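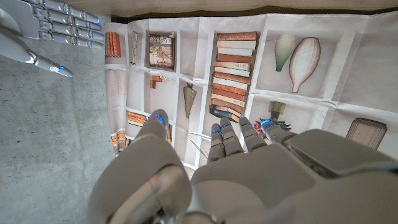 4.3 Positioning the Hands over the Printed Target Sheet

Before commencing this procedure, ensure that the Ronero controller is in Standby and that the work area has been cleared of personnel.

1. Lay the shelf-pattern target sheet flat on the floor, printed side up. Fold lines are acceptable. Torn sheets must be replaced (Part 176).

2. Select Manual > Hand > Approach. Lower the hand over the sheet with the thumb extended and the fingers slightly curled.

3. Check the colour of the accent lights at the fingertips. Blue indicates that the digit is powered.

4. Hold the position for 9 seconds, then press Record. The wrist camera stores the view under the current session.

5. Repeat steps 2 to 4 for the second hand.

NOTE: The sheet may be partially covered by the fingers during recording. Recalibration is recommended after every 400 cycles.

CAUTION: Do not press the fingertips against a concrete floor. Damage to the digit shells caused by floor contact is not covered under the Skilomby service plan.

Last updated: May 5, 2018

© Skilomby Robotics. All rights reserved. | Contact Technical Support | Back to top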